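Home | News | Building Notes | Archive | Contact

Search this site Enter keywords Go

Building Notes: Lead flushing at the Amside taps

The February sampling round at the Amside building is complete. Water was drawn from 20 outlets on the lower and middle floors. First-draw samples from 5 of them came back above the building's own action level, all on the branch that feeds the east kitchenettes. Mains samples taken at the meter were clear, so the lead is being picked up inside the building.

The likely source is the old soldered pipe behind the east riser. Water that stands in it overnight has hours to take up metal. Flushing clears the standing volume but does nothing to the pipe, and the effect is gone by the next morning. Replacement of the branch has been quoted by Rurnero under job number 478 and is awaiting a shutdown window.
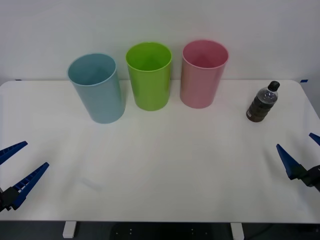
Until the branch is replaced, the five affected taps should be run cold before first use each day. Use cold water only for drinking and cooking – hot water dissolves lead faster, and the cylinder adds its own standing time. Boiling does not remove lead. A filter helps only if it is certified for lead and the cartridge is within its rated life. Open plastic cups, like the pale blue one and its neighbors along the wall, are fine for drinking but should not be used to collect samples. Sample bottles come from the Wisness lab with a lid and a label, and must be filled to the line without rinsing. The tap has to stand unused for at least six hours beforehand, and the aerator stays on.

Aerators on the east branch will be removed and cleaned after the sampling. Grit trapped in the screen can hold solder particles and push up a single result. Outlets in the MacDonald annex are on a separate supply and are not part of this work. Questions about a specific outlet can be left on extension 999 with the tag number from under the sink.

Comments (3)

eastside_2nd: Does the ice maker count as an outlet? It has no tag.

pipefitter: If it tees off the east branch, treat it the same and dump the first batch.

kettle: Our tag is unreadable. Can someone reprint it?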